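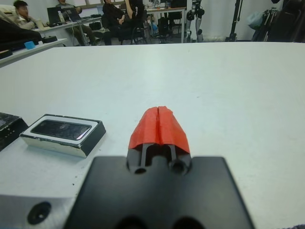 Red tape on both fingers, closed up and meeting down the middle.

Workshop tips: trying out grippers without losing your temper

I've had a few people at the Ziststead workshop ask me how I go about comparing one gripper with another, usually when they've got two on the bench and can't decide which to keep. I'm no expert, I just do a lot of it and have made most of the mistakes already, so what follows is a pile of notes in whatever order they came to me. Most of it is to do with tape and cables!

Tape the fingertips first

Bare fingertips are slippery things and they all slip differently, so if you test one pair bare and another pair with rubber on you've learnt nothing at all about the grippers. I put the same tape on everything before I start. Bright colours are best if you've got a camera on the wrist. I used black tape for ages, on black fingers, and then spent whole evenings squinting at the pictures trying to work out where the finger stopped and the shadow began. Red is lovely on a white table.

Wipe the fingers down with a bit of surgical spirit and let them dry before the tape goes on. Pull it round snugly, but don't stretch it or it'll creep back overnight. A small wrinkle on the side of a finger is nothing to fret over. A wrinkle on the face that does the gripping is another matter, and I'd peel it off and start again.

Then close the fingers and look straight down the join. You want them to meet all the way along. If there's a sliver of daylight at one end, sort it out now (nine times out of ten I've got one more layer on one side than the other, and I'm too proud to say how many times I've gone looking for a bent finger instead).

Change the tape on both fingers at once, even if only one looks tatty.

Pick dull things to pick up

When I first got the Kevden pair I tried them on everything in the house. Pegs, a lemon, my reading glasses. Great fun, no use whatsoever. Now I keep to 3 objects and do 40 goes at each, with each gripper, and I write every go down on paper as it happens. Mine are a matchbox, a wooden cotton reel and a sponge, and they live in a biscuit tin so they don't wander off.

Put a pencil dot on the table where each thing starts, otherwise you'll find yourself nudging it to where the favourite likes it. I do this. I think everybody does. Pencil comes off a white table with a damp cloth and a dab of washing-up liquid, whereas felt tip is there for good.

A shallow tray in the middle is a great help too, if you've two arms working towards each other. It gives you one place where both of them have to reach, and things that get dropped don't roll away under the desk. Choose one with low sides, so a finger that comes in flat doesn't catch on the rim. If it slides about, a scrap of non-slip matting underneath will hold it (the sort you line kitchen drawers with, cut a good bit smaller than the tray). 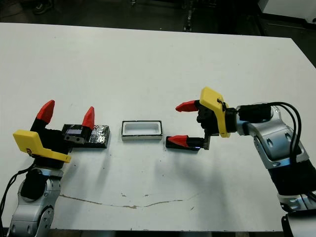
Cables want far more slack than you'd think. Swing the wrist right round to its worst position by hand, with the power off, and only then tie anything down. I leave a loop over the wrist and let the rest run down the arm, and I never pull a cable tie tight until I've done a full session with it loose. Snip the tails off flush while you're there, they scratch like anything.

Do one arm completely before you touch the other. I know it's tempting to do both together.

Opening width and all that

Measure how wide the fingers open with a ruler, at the tips, after the tape's on. The number on the box was taken without your tape. Try the gripper upright and then on its side as well, with the fingers one above the other, and keep an eye on how close the lower one gets to the table. My Nassar was a dream from above and a proper nuisance sideways, and I'd never have known if I hadn't had to pick up something flat.

Shiny things are worth a go once the dull ones are done. Anything crinkly or glittery gives a camera a hard time, so I'd keep those goes on a separate sheet and not let them muddle your gripper scores.

The controller

Leave it alone! Same speed, same force, same everything from the first gripper to the last. I once turned the force up a touch on the Kunov halfway through, forgot, and had to throw away 589 rows of notes. I was cross with myself for days. Now I write the settings on a sticky note at the start of each session and copy them on to the top of the sheet.

Back in December I added up all my goes since starting the biscuit tin and it came to 1176, and the Kevden is ahead on the sponge and behind on the matchbox — so I still haven't chosen. I'm going to try a thinner tape on it next and run the matchbox again.

Page last tidied up 1 February 2023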